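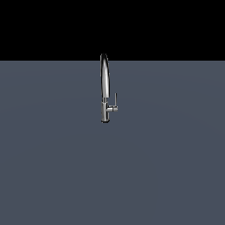
Which gripper goes on the arm for the lever-turning trials, the Joreck parallel jaw or the Segers three-finger?

The Joreck, for now. It loses on peak grip but its pose error after contact is smaller and the controller settles sooner.

December 19, 2025

Continuing the gripper comparison in sim. Fixture is the single-handle faucet on the bare plane, side lever, rendered without basin or counter. Asset imported at real scale and checked against the CAD export. Base joint to ground is fixed. Lever joint is revolute with friction and a soft stop at each end.

Setup
Arm: Prindia model, same URDF as August, joint limits unchanged.
Grippers: Joreck parallel jaw with flat pads; Segers three-finger with rounded tips.
Controller: Cartesian impedance, Drendholm branch, physics at 1,000 Hz.
Trials: 1,000 per gripper, randomized base yaw and small lateral offset. Same seed list for both.
Success: lever past the threshold angle and held there until timeout, no contact between arm and spout.

First pass was thrown out. The collision mesh for the lever was a convex hull over lever and hub together, which filled in the corner of the L. Both grippers were pushing on a surface that does not exist in the visual mesh, and the Segers was getting most of its successes that way. Split into two capsules, one for the hub and one for the rod. Contact points now land on the rod in the debug view. Anyone still using the old asset should pull.

Joreck
800 of 1,000 succeeded. Failures are mostly at one end of the yaw range, where the approach puts the outer jaw close to the spout and the planner backs off to a bad wrist angle. Once both pads are on the rod it rarely slips. Some chatter at first contact at the default stiffness. Dropping translational stiffness along the closing axis removed it, with no visible cost in tracking. Rotational stiffness left alone.

Segers
Lower than the Joreck under every friction setting tried. Final number not written here yet, the log parser is double counting timeouts and I want to fix that before anyone quotes it. Main failure is the third finger landing against the spout in the gap between spout and lever. Closing with only two fingers active helps a good deal, but then it is a heavier parallel jaw with worse pads. Fingertip contact on a thin rod is also noisy: the contact normal flips between steps and the force estimate follows it. Filtering hides the noise and adds lag.

Pushing instead of grasping
Tried the Joreck closed, pushing the lever with the side of one pad. Works at low joint friction. At the higher setting the pad climbs the rod and leaves over the top. Could be rescued with a lower contact point, nearer the hub, at the price of more force for the same torque. Not pursued today.

Camera
Pose estimate for the above came from ground truth. Ran a short batch with the estimator in the loop to see how bad it gets. Chrome is hard for it. Highlights move with the viewpoint and the depth channel from the simulated stereo pair has holes down the body. Yaw is the weak axis, and when the lever is in line with the body it has little to go on. Plain matte material on the same mesh brings the error back to normal, so this is reflections and not geometry. Keep the chrome for evaluation. Train on both.

Timing
Runs at 2 times real time with rendering off. With the camera on it falls below real time, mostly the reflection pass. Lowering the environment map resolution made no difference.

To do
Fix timeout count in the parser, rerun Segers on the same seeds.
Widen the approach cone for the Joreck at the bad end of the yaw range.
Lever friction: current value is a guess. Measure on a real fixture with the force gauge.
Try the narrow pads on the Joreck. CAD is in the shared folder, collision shapes still missing.
Ask Drendholm maintainers whether the stiffness ramp on first contact is meant to be linear. Plot looks stepped.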